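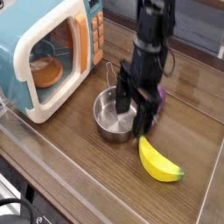
Search this site Go

Labeling play kitchen episodes so your policy can use them

I spent most of August getting this wrong, so let me save you some time! My set is the Bunent kitchen: microwave, steel pot, banana, eggplant. I have 613 episodes of it, and my first policy just sort of hovered over the pot forever.

The fix was splitting every episode at the gripper events. Open your log in Brultus, plot the finger width, and put a cut wherever it changes fast. Then write a short plain sentence for each piece, like "put the banana in the pot" — boring wording is good here, and keep it the same every time.

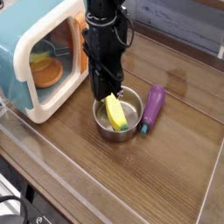

Next, throw out the pauses. I drop any stretch where the arm moves less than my threshold for 190 steps (yours may be different, so look at a few plots first). That left me with 2,142 pieces, which trained way faster than the full episodes did. 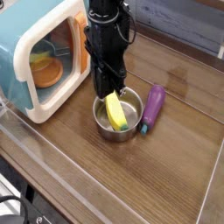

Hold some back for testing before you train anything. I kept 271 and picked them by whole episode, so pieces of one episode never land on both sides. I forgot that once and my scores looked amazing — for a day.

Then run the Filip script with the defaults and go get lunch.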